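Skana Robotics Short Course - Handout 3: Teaching by Showing

Search this site Search Go

Last updated: Wednesday, July 29, 2026

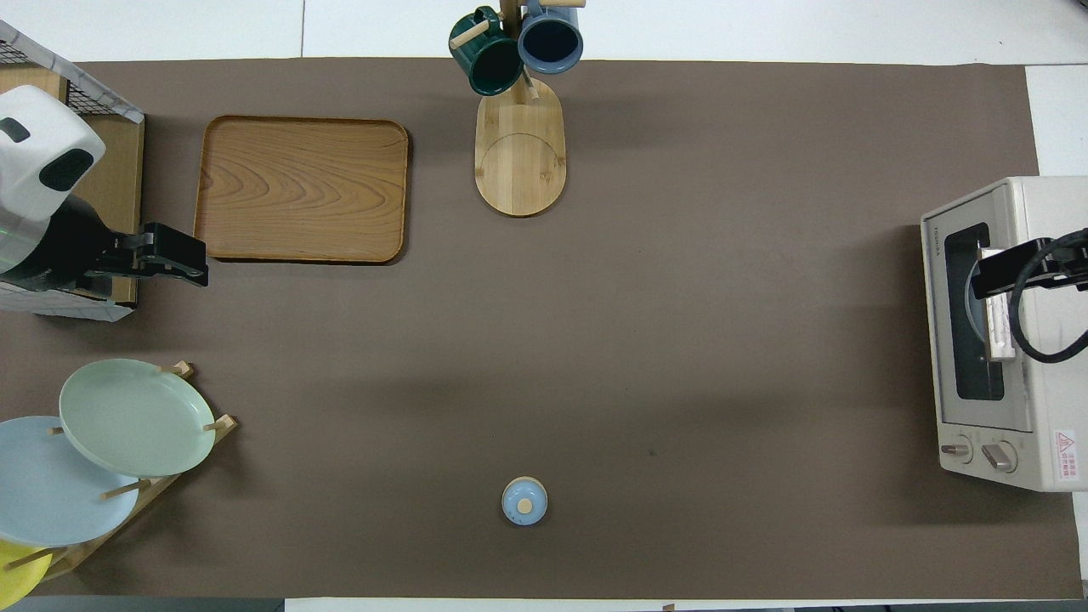 Fig. 1. The kitchen bench, with the right gripper at the toaster oven.

Right, this is the handout that goes with the third session, and it's mostly my own notes tidied up a bit. If you missed the session you should be able to get by with this and the practice sheet, though do try to get some time on the arms before the next one (it really is much more fun than reading about it!).

Last time we wrote out a task as a list of poses and watched it fall to bits as soon as I nudged the tray. So now we go the other way. You do the task yourself, through the robot, and we keep a record of what you did. One record from start to finish is called a demonstration, and later on we'll train a policy on a pile of them.

Two ways to do it

By hand. You take hold of the arm, switch it to its floppy mode and move it where you want it. It's lovely for feeling where the joint limits are. The trouble is that your own arms end up in the camera view, and the robot will never see your arms when it's working alone. It's also hard going with two grippers - you need both hands for one arm, most of the time.

By remote control. You stand back and move a pair of small leader arms, and the big ones copy you. This is what we use for all the kitchen tasks. You lose the sense of touch, so you'll squeeze too hard at first. Everybody does. Watch the fingers closely and slow right down just before contact.

About the kitchen bench

I like this bench for teaching because the things on it ask for such different grips. A plate leaning in a rack wants a thin pinch at the rim. A mug on a peg has to come off along the peg, and if you pull straight at yourself it'll catch. The little jar has a round wooden knob on its lid, and you come at that one from above. Then there's the oven door, which swings, so your gripper has to travel in a curve and keep turning as it goes. Most people move in a straight line and wonder why they've slipped off.

Look at the left gripper in Fig. 1 too, with its fingers pointing at the wooden tray. When you drive one side, it's very easy to forget the other, and it drifts. The drift goes into the recording and the policy learns it. Park the idle arm somewhere sensible and keep it still.

What makes a good demonstration

Go steadily and don't stop to think halfway. Long pauses are a pain, as the policy can learn to sit there doing nothing. Keep small mistakes in if you put them right - a missed grasp followed by a good one is useful. Throw the run away if you drop something on the floor or bump the rack.

Do vary the start. Shift the jar, turn the tray a little, swap the mugs over. My first set for the Plumwood project had 28 runs with everything in the same place, and the robot was hopeless once I moved the jar by 5 centimetres.

For next time

Record 19 runs of one task of your choice, and write a line or two on each saying what you changed. Save them in the Dunstan folder, please, and not on the desktop.

Related
Handout 2: Poses, Frames and Waypoints
Handout 4: From Recordings to a Policy
Novitar leader arms: setting up and zeroing
Practice sheet for September starters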